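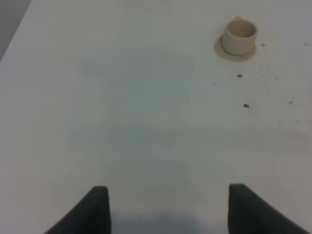

Stadar two-finger kit, cup and saucer job: worth the money?

Print this thread | E-mail this thread

noh_bench
Right, quick one as I'm on my break. We've got the Stadar kit on a 30 day trial at the tearoom in Trulladbridge. Arm, gripper, wrist camera, the lot. Job is clearing cups and saucers off a white table. View from the wrist cam is up top, fingers open, cup and saucer still a good way off, up and to the right.

Questions. Is the wrist camera enough by itself or do I need the overhead one they keep trying to sell me? And do the fingers cope with a saucer or only the cup? Send-back date's coming up.

andard_user
Had the Andard one before this. Stadar fingers are better, software is worse. Wrist cam alone is fine if the lighting's sorted. Yours isn't. Look at that great soft shadow down the middle, and darker again between the fingers. Beige on white is hard enough without that.

Move the lamp. Cheaper than another camera.

pelham77
Disagree. Overhead camera every time. Once the fingers close in, the wrist view is half gripper. We ran 7 weeks without one and I wouldnt go back.

andard_user
Half gripper? They're only along the bottom there, and there's a wide gap between them. You've got yours mounted too low.

pelham77
It's mounted where the manual says.

andard_user
Then the manual's wrong. Page 13 in mine has the bracket upside down. Wouldn't be the first thing.

Arnar Nørgaard
Fitted a couple of these. On the saucer: no, not flat on the table with the standard fingers. Lip is too thin and too low. You grip the cup and the saucer stays behind, then you need a second go with the suction tip, sold separately of course. Budget for it.

Handle matters too. On that cup it looks to be on the far side, just a little nub showing over the rim. Fine for a straight grab across the body from where you are. Turned sideways it can foul a finger, so set the approach to avoid it.

tillyw
Does anyone wipe the table lol. Dark specks all over the right hand side, and smudges

noh_bench
Fair. Do the specks matter though? Does it try to pick them up?

tillyw
Mine did with crumbs. There's a minimum size setting, buried under Detection then Advanced. Default is daft. Put it up and the crumbs get left alone.

pelham77
Or wipe the table.

Arnar Nørgaard
Both. Scuffs won't bother it much, they're faint. The bigger dark spots might, near the saucer especially.

noh_bench
OK so: lamp, cloth, min size, suction tip. How much is the tip? Their site just says contact sales, which I hate

Arnar Nørgaard
Ask for it to be thrown in. They did that for a customer of mine in February, he took 2 kits mind. Noh do a tip as well but you need an adaptor and the hose is too short for most arms.

andard_user
Don't buy the Noh one. Split on me.

pelham77
Never had a problem with the Noh one. Still say get the overhead camera, you'll be back here asking.

noh_bench
Going to try the lamp first and ring them abuot the tip. If they won't budge the whole thing goes back in its box.

tillyw
Keep the box then, they charge if you lose the foam

Last updated: 21 July 2022
Contact us | Copyright the forum and its posters | Back to top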